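협동 정리 작업대 안전 및 작업환경 점검표 (의견 기재본)

대상 사업장: 플레비소브(Flevisov) 리히메키(Riihimäki) 포장동 장신구 정리실
대상 설비: 시루라(Sirura) 양팔 정리 작업대, 납품 및 정비 실티코(Siltico)
점검 구분: 도입 후 정기점검, 2월분
점검 책임: 타피오 옥사넨(Tapio Oksanen), 작업환경 담당
참여: 정리실 주간조 및 야간조 작업자 대표, 설비 정비 담당, 포장동 관리자

판정 구분
적합: 기준을 충족하며 조치가 필요하지 않음
보완: 사용은 가능하나 정한 기한 안에 조치가 필요함
부적합: 조치가 끝날 때까지 해당 작업대의 자동 운전을 금함
해당 없음: 점검 시점에 해당 작업이 이루어지지 않음

기재 요령
점검자는 항목별로 판정을 먼저 적고 의견을 덧붙인다. 작업자 의견은 발언자의 이름을 적지 않고 조 단위로만 기재한다. 판정과 작업자 의견이 서로 다를 때에는 양쪽을 모두 남기며, 관리자가 의견란을 임의로 줄이거나 고쳐 쓸 수 없다. 지난 점검에서 보완 판정을 받은 항목은 조치가 끝났더라도 이번 점검표에서 생략하지 않는다.

1. 작업 구역과 통로

1.1 작업대 뒤쪽 통로의 유효 폭이 110cm 이상 확보되어 있는가
판정: 적합
의견: 빈 보석함을 실은 운반대가 통로 끝에 서 있었으나 유효 폭을 침범하지 않았다. 다만 야간조는 교대 직전에 운반대가 몰리는 일이 있다고 전하였다. 운반대 대기 위치를 바닥에 표시하는 방안을 포장동 관리자가 검토하기로 하였다.

1.2 로봇 팔의 동작 범위가 바닥과 작업대 가장자리에 표시되어 있는가
판정: 보완
의견: 바닥 표시는 선명하다. 작업대 가장자리의 표시 테이프는 모서리 부분이 들떠 있어 소매에 걸릴 수 있다. 교체할 것. 교체할 때에는 같은 색을 사용하고, 다른 작업대의 표시와 혼용하지 않는다.

1.3 동작 범위 안에 작업자의 의자나 발판이 놓여 있지 않은가
판정: 적합
의견: 수작업 정리를 하던 시기의 높은 의자는 검수대 쪽으로 옮겨졌다. 주간조에서 의자의 높이가 검수대와 맞지 않는다는 의견이 있었다. 5.2항에서 함께 다룬다.

1.4 작업면의 조도가 500룩스 이상인가
판정: 적합
의견: 작업대와 검수대를 모두 측정하였다. 검수대는 기준을 충족하지만 금색 제품의 반사로 눈이 부시다는 의견이 반복되고 있다. 조명의 각도를 조절할 수 있는 갓을 시험 설치하고 다음 점검에서 결과를 적는다.

2. 정지 장치와 운전 전환

2.1 비상정지 단추가 작업자가 서는 모든 위치에서 손에 닿는가
판정: 적합
의견: 주간조와 야간조에서 키가 가장 작은 작업자를 기준으로 확인하였다. 단추를 눌렀을 때 양쪽 팔이 함께 정지하였다.

2.2 비상정지 후 재기동에 작업자의 별도 확인이 필요한가
판정: 적합
의견: 단추를 되돌리는 것만으로는 팔이 움직이지 않았다. 확인 조작은 작업대 정면에서만 할 수 있다. 관리자 사무실의 원격 화면에서 재기동할 수 있게 해 달라는 요청이 있었으나, 작업환경 담당은 이를 받아들이지 않았다. 재기동을 하는 사람은 작업대를 직접 볼 수 있는 위치에 있어야 한다.

2.3 자동 운전과 수동 유도 운전의 전환이 표시등으로 구분되는가
판정: 보완
의견: 표시등은 정상이나 색의 구분이 어렵다는 작업자가 있다. 표시등 옆에 문자 표시를 추가할 것. 문자 표시는 핀란드어와 영어를 함께 쓴다.

2.4 정지 기록이 조별로 보관되고 있는가
판정: 적합
의견: 지난 점검 이후의 기록을 확인하였다. 정지 기록은 설비의 상태를 보기 위한 것이며 작업자 평가에 사용하지 않는다는 문구가 기록지 상단에 추가되었다. 야간조의 요구를 반영한 것이다.

3. 집게와 팔의 외관

3.1 집게 손가락의 접촉면에 날카로운 돌기나 갈라짐이 없는가
판정: 보완
의견: 손가락 표면에 긁힌 자국이 있고, 한쪽은 끝 가까이에 밝게 벗겨진 부분이 있다. 손으로 만져 확인한 범위에서 돌기는 없었다. 얇은 사슬 제품이 걸릴 가능성을 배제할 수 없으므로 실티코에 표면 확인을 요청한다. 확인 전까지 사슬 목걸이는 수작업으로 옮긴다.

3.2 팔과 집게 조립부의 도장이 벗겨져 조각이 떨어질 우려가 없는가
판정: 보완
의견: 집게 조립부의 도장이 군데군데 벗겨져 금속이 드러나 있다. 도장 조각이 보석함 안감에 남으면 검수자가 이를 일일이 제거해야 하므로, 안전 항목이면서 작업 부담 항목으로도 기록한다. 정비 담당은 헐거운 조각을 제거하고 해당 부위를 재도장 대상에 올린다.

3.3 케이블이 팔의 움직임을 방해하거나 작업대 위로 늘어지지 않는가
판정: 적합
의견: 팔을 가장 멀리 뻗은 자세와 가장 접은 자세에서 각각 확인하였다. 케이블 고정 상태는 조 시작 점검에도 포함되어 있으며 누락된 기록은 없었다.

3.4 집게의 힘 제한값이 승인된 값과 일치하는가
판정: 적합
의견: 설정 화면과 승인서를 대조하였다. 제한값의 변경 권한은 정비 담당에게만 있다. 생산 일정이 급할 때 조장이 임시로 값을 바꿀 수 있는지 묻는 의견이 있었으며, 허용되지 않음을 다시 알렸다.

4. 작업대 위의 물품 배치

4.1 보석함이 팔의 접근 경로를 고려하여 놓여 있는가
판정: 적합
의견: 정해진 각도로 반듯하게 놓을 필요는 없다. 시루라는 비스듬히 놓인 함도 인식하도록 설정되어 있다. 작업자가 함을 맞추려고 운전 중에 손을 넣는 사례가 도입 초기에 있었으므로, 신규 교육에서 이 점을 먼저 설명한다.

4.2 반지용 쿠션 칸과 작은 칸막이 칸의 안감이 손상되지 않았는가
판정: 적합
의견: 창고에서 임의로 고른 함을 포함하여 확인하였다. 안감이 뜬 함은 작업대로 올리지 않고 따로 분류한다. 분류 기준이 되는 견본은 검수대 옆 서랍에 비치되어 있다.

4.3 아직 함에 담기지 않은 소형 제품이 작업면에서 구별되는가
판정: 보완
의견: 귀걸이처럼 작은 제품은 흰 작업면 위에서 잘 보이지만, 팔 바로 옆에 놓이면 작업자의 시선에서 가려진다. 금색 귀걸이 두 점이 보석함 밖에, 그것도 집게 조립부 가까이에 놓여 있는 배치가 이에 해당한다. 작업자가 제품을 집으려고 손을 뻗을 때에는 반드시 정지 상태를 먼저 확인하여야 한다. 제품을 처음 펼쳐 놓는 자리를 팔의 대기 위치에서 떨어진 곳으로 옮기는 안을 작업자 대표와 협의한다.

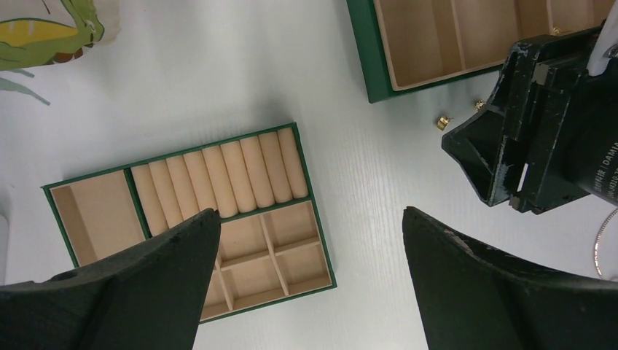 4.4 사슬 제품이 작업대 가장자리에 걸쳐 있지 않은가
판정: 보완
의견: 가장자리 부근에 놓인 사슬은 소매나 운반대에 걸릴 수 있다. 3.1항의 조치에 따라 사슬 제품을 수작업으로 옮기는 동안에는 전용 받침을 사용한다. 받침은 구매 요청 중이며, 도착하기 전까지는 빈 보석함의 긴 칸을 대신 쓴다.

4.5 귀걸이와 반지의 짝이 섞이지 않도록 확인 절차가 있는가
판정: 적합
의견: 짝 확인은 사람이 한다. 시루라가 칸에 넣은 뒤 검수자가 육안으로 확인하고 뚜껑을 닫는다. 뚜껑을 닫는 동작을 자동화할 계획이 있는지 작업자 대표가 질의하였으며, 관리자는 현재 계획이 없다고 답하였다. 계획이 생기면 시험 운전 전에 조별 설명회를 연다.

5. 작업자의 신체 부담

5.1 반복 동작의 종류와 시간이 도입 전과 비교하여 기록되어 있는가
판정: 적합
의견: 손끝으로 작은 제품을 집어 칸에 넣는 동작은 줄었다. 주간조는 엄지와 손목의 통증이 덜하다고 밝혔다. 반면 목을 숙이고 칸 안을 들여다보는 시간은 늘었다. 두 변화를 합산하여 부담이 줄었다고 평가하는 방식은 적절하지 않으며, 부위별로 따로 기록한다.

5.2 검수대와 의자의 높이를 개인별로 조절할 수 있는가
판정: 보완
의견: 의자는 조절할 수 있으나 검수대는 고정식이다. 발 받침을 지급하였지만 서서 검수하기를 원하는 작업자에게는 도움이 되지 않는다. 높이 조절식 검수대의 견적을 받을 것. 야간조에 먼저 배치해 달라는 요청이 있었다.

5.3 육안 검수를 연속하여 하는 시간이 35분을 넘지 않도록 교대하고 있는가
판정: 부적합에서 보완으로 변경
의견: 지난 점검에서는 교대표가 있어도 지켜지지 않아 부적합으로 판정하였고, 자동 운전을 일시 중단한 바 있다. 이번에는 교대표가 대체로 지켜지고 있으나 결원이 생긴 조에서 교대를 건너뛴 기록이 남아 있다. 결원이 있을 때에는 시루라의 운전 속도를 낮추어 검수 물량을 줄인다. 속도를 낮춘 것을 이유로 해당 조의 실적을 불리하게 처리하지 않는다.

5.4 작업자가 설비의 속도를 낮출 수 있는가
판정: 적합
의견: 검수자는 정면 조작반에서 속도를 한 단계 낮출 수 있다. 다시 올릴 때에는 조장과 검수자가 함께 확인한다. 주간조에서는 한 단계로는 부족하다는 의견이 나왔다. 정비 담당이 실티코에 단계 추가가 가능한지 문의한다.

5.5 소음이 대화를 방해하지 않는 수준인가
판정: 적합
의견: 팔의 구동음은 작지만 높은 음이 이어져 피로하다는 의견이 있었다. 측정값은 기준 이내이다. 의견은 다음 점검까지 유지하여 추이를 본다.

6. 직무 변화와 배치

6.1 변경된 직무가 문서로 고지되었는가
판정: 적합
의견: 정리 작업자의 직무명은 정리·검수 작업자로 변경되었다. 변경된 직무 기술서에는 함 준비, 칸 배치 확인, 짝 확인, 안감 이상 분류, 정지 시 초기 대응이 포함되어 있다. 초기 대응은 정지와 신고까지를 말하며 분해나 수리는 포함하지 않는다.

6.2 직무 변경에 따른 임금 등급이 재검토되었는가
판정: 보완
의견: 재검토가 진행 중이다. 작업자 대표는 검수 책임이 늘었는데도 등급이 그대로인 점을 지적하였다. 이 항목은 안전 판정의 대상은 아니지만, 책임 범위가 불분명하면 이상 신고가 늦어질 수 있으므로 점검표에 남긴다. 인사 부서는 다음 점검 전까지 서면으로 회신한다.

6.3 수작업 정리 기능이 유지되고 있는가
판정: 적합
의견: 설비가 멈춘 경우에도 출하 물량을 처리할 수 있도록 수작업 시간이 배정되어 있다. 경력이 긴 작업자가 신규 인원에게 얇은 사슬을 펴는 방법과 반지 쿠션에 흠을 내지 않고 끼우는 방법을 가르친다. 이 시간은 교육 시간으로 인정하며 휴게 시간에서 빼지 않는다. 주간조는 배정 시간이 성수기에 줄어들까 염려하였고, 관리자는 줄이지 않겠다고 회의록에 기재하였다.

6.4 다른 부서로 옮긴 작업자의 의견이 수렴되었는가
판정: 보완
의견: 서면 의견만 접수되었다. 포장 완료 공정으로 옮긴 작업자는 서서 일하는 시간이 늘었다고 적었다. 면담을 실시하고, 원하는 경우 정리실로 복귀할 수 있는 절차를 안내한다.

6.5 작업자가 촬영 및 기록의 범위를 알고 있는가
판정: 적합
의견: 시루라의 카메라가 남기는 화면은 집기 오류를 확인하는 데에만 사용한다. 작업자의 손이나 얼굴이 담긴 화면은 보관 대상에서 제외한다. 열람 권한자의 명단이 정리실 게시판에 있으며, 야간조의 요청에 따라 열람 일지도 함께 게시되었다.

7. 교육과 비상 대응

7.1 모든 작업자가 정지 및 신고 교육을 이수하였는가
판정: 적합
의견: 이수 기록을 조별로 확인하였다. 단기 인원도 교육을 마친 뒤에 배치되었다. 교육은 작업대 앞에서 실시하며, 문서 열람만으로 이수 처리하지 않는다.

7.2 손이 집게에 끼었을 때의 해제 방법을 작업자가 직접 시연할 수 있는가
판정: 보완
의견: 주간조는 전원이 정해진 순서대로 시연하였다. 야간조에서는 해제 손잡이의 위치를 찾는 데 머뭇거린 작업자가 있었다. 손잡이 표시를 크게 하고 야간조의 실습을 다시 실시한다. 실습용으로는 딱딱한 모형을 쓰고 사람의 손을 넣지 않는다.

7.3 정비 중 잠금 및 표지 부착 절차가 지켜지고 있는가
판정: 적합
의견: 정비 담당과 실티코 방문 기사에게 같은 절차가 적용된다. 방문 기사가 자사의 자물쇠만 사용한 기록이 한 번 있었고, 이후 플레비소브의 자물쇠를 함께 거는 것으로 정리되었다.

7.4 제품 분실 시의 처리 절차가 안전 절차와 충돌하지 않는가
판정: 적합
의견: 작은 제품이 보이지 않을 때 작업자가 급히 동작 범위 안을 살피는 것이 가장 우려되는 상황이다. 먼저 정지하고, 조장에게 알린 뒤, 작업대와 바닥을 차례로 확인한다. 정지한 작업자에게 분실 책임을 묻지 않는다는 원칙이 절차서 첫머리에 있다.

조치 목록

가. 작업대 가장자리 표시 테이프 교체 (1.2항). 담당: 정비. 기한: 즉시.
나. 운전 상태 문자 표시 추가 (2.3항). 담당: 정비. 기한: 다음 점검 전.
다. 집게 손가락 표면 확인 및 조립부 재도장 (3.1항, 3.2항). 담당: 정비, 실티코. 기한: 사슬 제품의 자동 정리를 재개하기 전.
라. 소형 제품을 펼쳐 놓는 자리의 변경 협의 (4.3항). 담당: 포장동 관리자, 작업자 대표. 기한: 다음 조별 회의.
마. 사슬 전용 받침 구매 (4.4항). 담당: 포장동 관리자. 기한: 입고 시 즉시 배치.
바. 높이 조절식 검수대 견적 (5.2항). 담당: 작업환경 담당. 기한: 다음 점검 전.
사. 결원 시 운전 속도 조정 기준의 문서화 (5.3항). 담당: 작업환경 담당. 기한: 다음 조별 회의.
아. 임금 등급 재검토 회신 (6.2항). 담당: 인사. 기한: 다음 점검 전.
자. 전환 배치 작업자 면담 (6.4항). 담당: 작업환경 담당, 작업자 대표. 기한: 다음 점검 전.
차. 야간조 해제 실습 및 손잡이 표시 확대 (7.2항). 담당: 정비, 야간조 조장. 기한: 즉시.

점검 책임자 의견

정리실의 자동 운전은 계속할 수 있다. 다만 사슬 제품은 조치 목록 다항이 끝날 때까지 자동 정리 대상에서 제외한다. 이번 점검의 보완 항목 가운데 상당수는 설비 자체보다 사람이 서고 앉고 들여다보는 조건에 관한 것이며, 도입 당시의 위험성 평가서에는 이 부분이 짧게만 기재되어 있다. 평가서의 해당 장을 개정하고, 개정안은 확정 전에 주간조와 야간조가 각각 검토하도록 한다.

검수자의 눈과 목의 피로에 관한 기록은 6개월 동안 이어서 수집한다. 수집 양식은 무기명으로 하고, 제출 여부를 개인별로 확인하지 않는다. 결과는 실티코에 전달하기 전에 정리실에 먼저 공개한다.

타피오 옥사넨, 작업환경 담당

작업자 대표 의견

점검 책임자의 판정에 동의한다. 5.3항은 한 번 더 부적합 판정을 받을 경우 교대 인원을 보강해 줄 것을 요청한다. 4.3항의 배치 변경은 검수대에서 제품을 가져오는 거리와도 관련이 있으므로, 도면으로만 정하지 말고 실제 작업대에서 조별로 시험한 뒤 결정하기를 바란다.

배부처: 정리실 게시판, 포장동 관리자, 정비, 인사, 실티코 정비 창구
보관: 작업환경 담당 사무실, 원본 한 부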